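Drive swapper talk – notes to self. Twenty minutes, January meet-up. Speak slower than last time.

## Opening

Say hello. Say the name of the project (Idum) and move on before anyone asks what it stands for. It stands for nothing. It was the shortest thing left.

The pitch: an arm that takes a hard disk out of a holder and puts it in another holder. A person can do this with one hand while holding a mug. I have spent 532 evenings, give or take none, because I kept a tally on the workshop door and I now regret it.

- Pause for laugh. If no laugh, carry on as if there had been no pause.

## Why disks

The shared workshop in Sevance had a shelf of old drives waiting to be checked and wiped. Plug in, wait, unplug, next one. I offered to automate it, in the tone people use when they offer to help you move house.

A 3.5-inch drive seemed like a kind thing to pick up. Flat sides, square corners, doesn't roll. What I hadn't allowed for is that every holder ever made is designed to hang on to the drive, and mine is very good at its job.

## The gripper

Version one was printed and it flexed. Version two was printed thicker and flexed with more confidence. The current one is flat black plates and linkages with hex-socket screws, and I own one hex key that fits, on a string, tied to the bench.

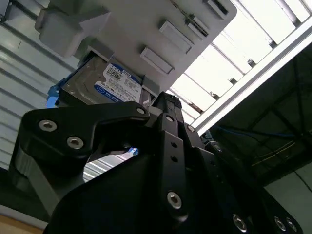
The fingers have to come in at an angle, and the angle is where most of the autumn went. Too shallow and you push the drive along. Too steep and a knuckle meets the fixture before the fingertip meets anything. I got it right by moving the whole base 5 mm to the left, after rewriting the path planner twice.

- Mention the planner rewrites briefly. Do NOT open the code. You will want to open the code.

## Numbers slide

300 test picks, 55 failures. Read both numbers out and let people do the sum.

Most of the failures were the same one: fingers closed, arm retreated with great dignity, drive still at home. The motor current looks nearly identical either way, so the arm was sure it had won. I added a Wosteo force sensor, which helped, and then a second check, which helped more. The second check is me looking.

## What I'd do differently

- Buy the stiff plates first.
- Label the cables before routing them – afterwards is a different hobby.
- Use the Stojanović method for calibration from day one (explain: touch four known points, write them down, believe them). I skipped the believing.

## Questions

Likely: "Is it faster than doing it by hand?" Answer: no. Drink water. Next question.

Likely: "Can it do laptop drives?" Answer: see previous answer.

Plug for the workshop's open evening, doors at 7 pm, bring your own screws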